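# Pukstead Biographical Card Set: Ministers and Chancellors, 1871-1933

The Pukstead set is a boxed reference on the people who held cabinet office in Germany from the founding of the Empire to the end of the Weimar Republic. It is meant for school libraries, seminar rooms and anyone who has to keep short-lived governments straight.

Each card covers one person. The front gives birth and death, schooling, party, and offices held in order. The back has a short account of the career and a list of sources.

## What's in the box

- 62 tabbed divider cards, one for each term of government covered
- Biographical cards, filed behind the first term in which the person served
- 2 fold-out timelines, Empire and Republic
- Index booklet by name, party and home region

The cards are 300 gsm uncoated stock and take pencil well. Blank cards are sold separately in packs of 18.

## Editors

Text by Liesl Hollenstein and Benedikt Gasser, index by Su-chen Yeh. The Republic cards were revised for the second edition, mostly for dates of resignation, where the older handbooks disagree by a day or two. Where we could not settle a date, both are printed.

## Using the set
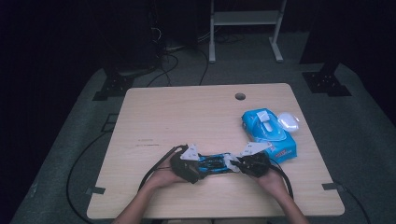
Coalition terms are easiest to follow when the cards are laid out on a table in the order the ministers took office, with the timeline folded open behind them. Party colors run along the top edge of each card. The Bavarian People's Party has a blue close to the bright blue sections on the black-and-blue mechanism between the two hands, and the Center Party is plain black, so the two are easy to tell apart even from across a desk. Caretaker ministers have a dotted edge - same color, broken line.

## Ordering

Sold by Trerker, item 19-P. Ships flat in one carton. Replacement cards for the first edition can be ordered singly; give the name and the card number from the lower left corner. Corrections go to Rahel Haslinger at Pukstead.

Page updated July 26, 2022.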